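Hulme Certificate in Household and Community Food Practice
Unit 8: Sorting and Packing Dry Goods
Course handout, Clistthorpe Teaching Center

Scope of the unit

This unit covers the handling of small packaged goods at a domestic table: laying out, sorting, checking and placing in an open box. It follows the unit on shelf storage and assumes that participants have read the glossary supplied with it. Bulk sacks, chilled items and glass jars are treated separately in the Seltach module and will not be assessed in this unit.

Preparing the table

A household table is sufficient for all exercises. It should be covered with a clean cloth, pulled flat and free of folds, as small packets catch on a raised hem. Patterned cloths are acceptable. Participants who have difficulty picking out transparent packaging against a pattern may ask for a plain one before the session begins.

The box is opened fully and placed to one side of the table, leaving the middle clear for sorting. Long, shallow boxes are preferred for mixed packets. The contents remain visible from above, and an item can be withdrawn without disturbing its neighbors. Deep boxes should be kept for goods of a single kind. 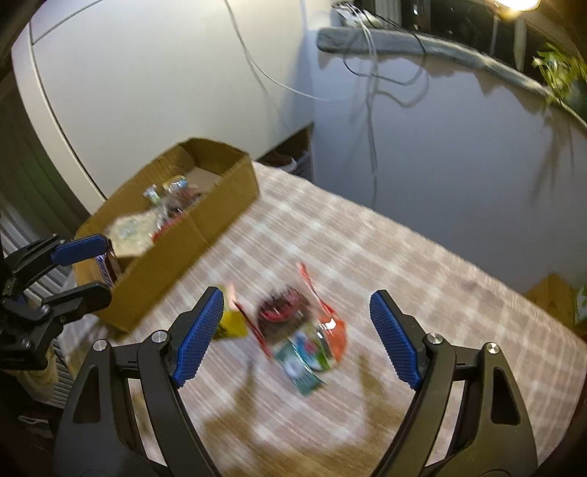
Figure 1. Open cardboard box with mixed packets on a checkered tablecloth.

Order of placing

Larger packets are laid first, flat side down, beginning at one short end of the box. Transparent packages go next, with the seal facing upward so that it can be inspected. Small wrappers and sachets are placed last, along the long side farthest from the packer. In Figure 1 the smaller items lie behind the larger ones, an arrangement that keeps the near side of the box convenient for checking.

Packets should not be stacked more than two deep. Where a packet does not lie flat, it is to be turned once and tried again. It should not be pressed.

Checking and recording

Each packet is examined for split seams, punctures and an unreadable date before it enters the box. Rejected items are set on the tray provided and entered on the Pralum sheet under "withheld." The sheet has 28 lines; a second sheet is started when the first is full, and both are clipped to the box.

The packed weight of a shallow box must not exceed 2000 grams. Boxes above this limit are to be divided, and the division noted on the sheet.

Practical exercise

Working in pairs, participants pack one box from the mixed goods supplied. One partner places the items while the other completes the sheet, and the roles are then exchanged. The box is unpacked between turns and the goods returned to the middle of the table in no particular order.

Reading for the next unit: "Labeling and Rotation," sections 1 through 3.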